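Home | People | Features | Archive
Filed under: Shop Floor

Zuleica Fontes has fitted cabinet hardware at Skedholm for 19 years, and these days she spends most mornings watching a robot do it on a monitor.

"My sister asks what I do now," she says. "I tell her I supervise a hand."

The robot is rehearsed in simulation before it goes near a real cabinet. A new routine gets 300 tries on screen, and Fontes sits through more of them than she'd like. Her notes go to Iman Farouk, the programmer, who admits he had never given much thought to knobs.

"Zuleica can talk about a knob for 60 minutes," Farouk says. "I've timed it."
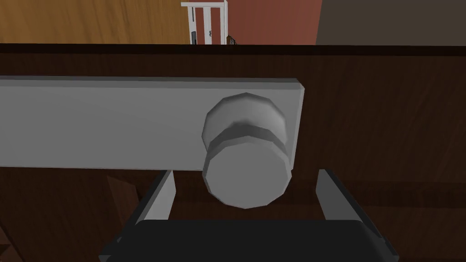

The simulated gripper, fingers open on either side of a cabinet knob.

Fontes finds the virtual furniture a little plain. "The knob has corners. A round knob, with corners! Iman says it saves computing. I said it would save customers too."

Her wrists hurt less than they did last December, and she misses the noise. Lunch has changed as well. The fitters used to argue about soccer, and now they argue about software updates, with the same amount of knowledge.

Does she worry about her job? She takes a while over that one.

"They promised us retraining, and we got it. Two of the younger ones love it. I'm still typing with one finger, so the robot is ahead of me there. It has two."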